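Laufende Kosten gehören in Euro auf die erste Seite

Wer einen Fonds kauft, bekommt die Kosten in Prozent genannt. 1,1 Prozent im Jahr, 0,2 Prozent im Jahr, dazu vielleicht ein Ausgabeaufschlag. Die Zahlen stehen in den Unterlagen und werden jährlich überprüft. Trotzdem halte ich die Angabe in dieser Form für unbrauchbar, und ich meine, dass die Anbieter sie ändern sollten.

Ein Prozentsatz ist eine Rechenanweisung. Den Betrag muss der Kunde selbst ausrechnen, und die meisten tun das nicht. Bei 10.000 Euro Anlagesumme kostet der erste Fonds 110 Euro im Jahr, der zweite 20. Das ist keine schwierige Rechnung, aber sie muss gemacht werden, und zwar jedes Jahr neu, weil sich der Depotwert ändert. Kein Stromversorger käme damit durch, seine Abschläge als Anteil am Haushaltsvermögen auszuweisen.

Dazu kommt, dass Fondskosten nie als Abbuchung auftauchen. Sie werden dem Fondsvermögen entnommen, täglich und in kleinen Teilen. Auf dem Kontoauszug steht davon nichts. Im Depot sieht man einen Kurs, in dem alles schon verrechnet ist. Die Depotgebühr von 28 Euro, die meine frühere Bank im Dezember abgebucht hat, hat mich jahrelang mehr geärgert als die Fondskosten, die ein Vielfaches davon ausmachten. Ich habe sie eben gesehen.

Die jährliche Kosteninformation gibt es, das ist richtig. Sie kommt nachträglich, liegt im elektronischen Postfach zwischen Ertragsgutschriften und geänderten Geschäftsbedingungen und ist bei meinem Depot vier Seiten lang. Der Gesamtbetrag steht auf der dritten. Bei mir waren es zuletzt 1702 Euro über alle Positionen. Ich hatte mit der Hälfte gerechnet, obwohl ich jeden einzelnen Prozentsatz kannte.

Der britische Honorarberater Huw Parri vertritt seit Jahren die Ansicht, man solle den Kunden einmal im Jahr eine Rechnung schicken, auch wenn das Geld längst entnommen ist. In seiner Kanzlei in Brelamham wird das so gehandhabt. Einige Kunden kündigen daraufhin einzelne Fonds, die meisten behalten sie. Beides finde ich in Ordnung. Eine Leistung, die ihren Preis wert ist, verträgt es, dass man den Preis kennt.

Gegen die Angabe in Euro wird eingewandt, dass der künftige Depotwert nicht feststeht. Das stimmt, spricht aber nur gegen eine Scheingenauigkeit. Man kann den heutigen Wert nehmen und den Betrag für ein Jahr ausweisen. Bei einem Sparplan über 200 Euro im Monat kann man die eingezahlte Summe nach einem, fünf und zehn Jahren zugrunde legen. Modellrechnungen dieser Art stehen ohnehin in den Pflichtunterlagen, nur meist mit Anlagebeträgen, die mit dem Kunden nichts zu tun haben.

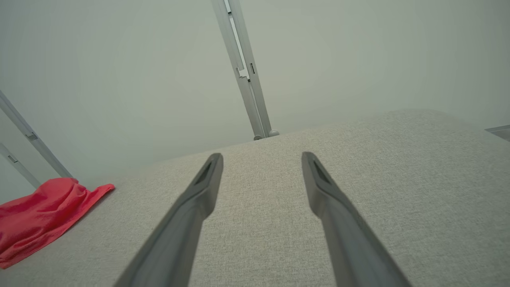 Greiffinger vor hellgrauem Stoff

Der zweite Einwand lautet, Euro-Beträge verleiteten zum falschen Vergleich. Wer einen breiten Indexfonds neben einen aktiv gesteuerten Long-Short-Fonds stellt, vergleicht tatsächlich verschiedene Dinge. Mit Prozentzahlen geschieht das allerdings genauso. Der Vermögensverwalter Ruddock, bei dem ich einen kleinen Teil meines Geldes habe, erklärt den Unterschied in zwei Absätzen. Mehr braucht es nicht.

Ein Anfang wäre einfach. Die Depotübersicht, die man nach dem Einloggen sieht, bekommt eine zusätzliche Spalte: Kosten der letzten zwölf Monate in Euro. Die Daten liegen vor, sonst könnte die jährliche Aufstellung nicht erstellt werden. Der Onlinebroker Fudine zeigt die Spalte bereits, wenn man sie in den Einstellungen einschaltet. Bei Jalomitz habe ich danach gefragt und die Antwort bekommen, es bestehe dafür kein Bedarf. Ich habe zurückgeschrieben, dass ich Bedarf habe, und warte seitdem.

9. September 2026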